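Projects > Student Robotics Club > Guides > Recording a two-hand demonstration

Recording a two-hand demonstration with the Sonda grippers

This guide covers one recording session for the pick-and-hold task, from plugging in to saving the files. It assumes you have already done the safety sheet and have a login on the club computer. One person holds the grippers and a second person runs the keyboard.

Before you start

Check that the tape on both sides of the table is still flat. If the table has moved, tell whoever ran the last session, as the old and new recordings will not line up.

Clear the tabletop. Pick two objects from the Primness bin, one hard and one soft. Write both names on the log sheet before you touch anything else.

Plug in the left gripper first, then the right. The software numbers them in the order they connect, and swapping them later means renaming every file by hand.

Check the marker plates. Each one has three black dots. Wipe them with a dry cloth and make sure the plate does not wobble. A loose plate gives a track that drifts, and it is hard to spot until you play it back.

Recording

1. Sit square to the long side of the table with both cables running out behind your wrists. Leave slack. A tight cable pulls the gripper to one side.

2. Hold each gripper from below. Keep your thumb off the plate.

3. Ask the keyboard person to start the take. Wait for the beep, then count to five in your head.

4. Close the left gripper on the hard object and lift it. Close the right gripper on the soft object and keep its base on the table. Squeeze the soft one gently - knitted things flatten, and the reading goes to the end stop.

5. Hold still until the second beep, put both objects down and open the grippers.

Do 20 takes, then switch seats. Vivek Rastogi wrote the naming script, and it expects the initials of the person holding the grippers, so change them when you switch.

Saving

Copy the takes to the Rawat folder and run the check. Any take under 28 seconds gets flagged. Delete flagged takes and record them again the same day if you can. 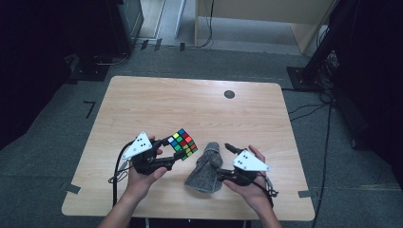
If the check stops with a missing file, look in the temporary folder before recording anything again. Unplug the grippers in reverse order, right then left, and coil the cables loosely before you put them back on the shelf.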